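# El boicot que empezó en una cooperativa de consumo

*27 de mayo de 2023*

La campaña contra Sotari no nació en una capital ni en la sede de una gran organización. Empezó en la trastienda de una cooperativa de consumo de Amano, una ciudad portuaria de tamaño medio, cuando varias socias preguntaron de dónde salía el aceite de palma de los jabones y detergentes que se vendían allí a granel. El proveedor respondió con un folleto. Las socias volvieron a escribir y recibieron el mismo folleto.

Un año y medio más tarde, la coalición que surgió de aquellas cartas reúne a 269 entidades: asociaciones de vecinos, sindicatos, parroquias, grupos de estudiantes, dos colegios de abogados y una federación de pequeños comercios. Piden tres cosas a la vez y las nombran siempre en el mismo orden. La primera es que se dejen de comprar los productos de Sotari. La segunda, que los fondos públicos de pensiones vendan sus participaciones en la empresa. La tercera, que se excluya de los concursos municipales a cualquier contratista que trabaje con ella mientras no se resuelva la situación de Kultomo.

## Lo que ocurre en Kultomo

Kultomo es un valle agrícola donde Sotari explota plantaciones desde hace dos décadas. Las tierras se concedieron cuando la zona estaba bajo administración militar, por decreto y sin registro previo de propietarios. Según el informe de la coalición, 210 familias fueron desalojadas en tres fases. La empresa sostiene que los terrenos estaban vacantes y que pagó al Estado lo que el Estado le pidió.

Las dos afirmaciones son compatibles, y ahí está buena parte del problema jurídico. El canon se pagó y consta en los presupuestos de aquellos años. Lo que no consta es ningún expediente de expropiación ni indemnización alguna a quienes cultivaban las parcelas. Muchos de esos agricultores nunca tuvieron un título escrito. Tenían lindes conocidas, acequias con turno de riego y recibos de una antigua cámara agraria cuyo archivo ardió.

Los desalojados viven hoy en su mayoría en las afueras de Amano o en Dornska, al otro lado de la frontera. En Dornska se ha conservado la mejor documentación del caso: una caja con más de 100 recibos de riego que una familia se llevó consigo y que la coalición ha digitalizado. Los recibos llevan fecha, número de parcela y sello. No prueban la propiedad en sentido estricto, pero sí prueban que alguien regaba, y resulta difícil regar un terreno vacante.

## Tres herramientas distintas

En la calle se habla del boicot como si fuera todo. Dentro de la coalición se insiste en separar las piezas, que tienen plazos, públicos y riesgos diferentes.

El boicot de consumo es lo más visible y lo que menos daño económico causa. Sotari vende pocos productos con su propio nombre. La mayor parte de su producción se entrega a terceros, que la envasan con marcas blancas, y un comprador corriente no tiene manera de saber qué lleva en la cesta. La coalición publicó una lista de referencias que ha tenido que corregir en varias ocasiones, una de ellas tras la queja justificada de un fabricante que había cambiado de proveedor meses antes.

La desinversión avanza más despacio, pero pesa más. El fondo de pensiones de los empleados municipales de Amano tenía acciones de Sotari a través de un producto indexado. Vender solo esa posición no era posible y hubo que salir del producto entero. La decisión se votó en febrero y se aprobó por un margen de 5 votos, después de que los servicios jurídicos confirmaran que el cambio no perjudicaba a los partícipes.

Las sanciones, en sentido propio, corresponden a los gobiernos, y de momento ninguno se ha movido. La coalición lo sabe y ha optado por trabajar en el escalón inferior, el de la contratación pública. Un ayuntamiento no puede sancionar a una empresa extranjera. Puede, en cambio, incluir cláusulas de diligencia debida en sus pliegos, y varios lo han hecho ya para los contratos de limpieza y de comedores escolares.

## Las objeciones

No todas las críticas vienen de la empresa. En el propio valle trabajan jornaleros que llegaron después de los desalojos y que dependen del sueldo de las plantaciones. Su sindicato se negó a firmar el manifiesto. Pide que cualquier acuerdo garantice el empleo antes de hablar de devolución de tierras, y considera que la campaña se ha diseñado desde fuera, para gente de fuera.

La coalición tardó en tomarse en serio esa posición. El primer manifiesto no mencionaba a los jornaleros. El segundo les dedica un apartado y propone un fondo de transición a cargo de la empresa, con una gestión compartida entre los desalojados y los trabajadores actuales. El sindicato sigue sin firmar, aunque ha aceptado sentarse a la mesa.

Otra objeción tiene que ver con el precedente. Algunas asociaciones empresariales advierten de que, si cada concesión antigua puede reabrirse, no habrá inversión posible en la región. Los juristas cercanos a la campaña responden que se trata de un supuesto acotado — concesiones otorgadas bajo administración militar y sin procedimiento — y que en la región hay pocas más que encajen en él. Ninguna de las dos partes ha presentado un recuento completo.

## Qué viene ahora

El tribunal de Amano debe decidir si admite a trámite la demanda colectiva. Si lo hace, los recibos de Dornska se incorporarán como prueba y un perito tendrá que cotejarlos con los planos de riego. Si la rechaza, los abogados recurrirán, lo que puede alargar el proceso varios años.

Mientras tanto, la cooperativa donde empezó todo sigue vendiendo jabón a granel, ahora de otro proveedor y algo más caro. La asamblea aprobó asumir la mitad de la diferencia durante el primer año. La otra mitad la pagan los socios en caja, y la medida volverá a votarse cuando se cierren las cuentas. 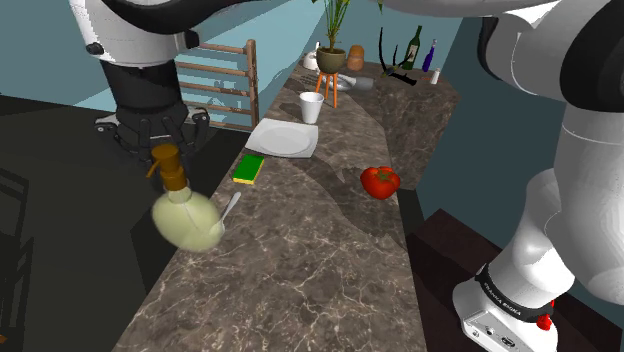 La coalición ha anunciado que publicará antes del invierno una versión revisada de su informe, con los recibos reproducidos íntegros y un anexo con las respuestas de Sotari.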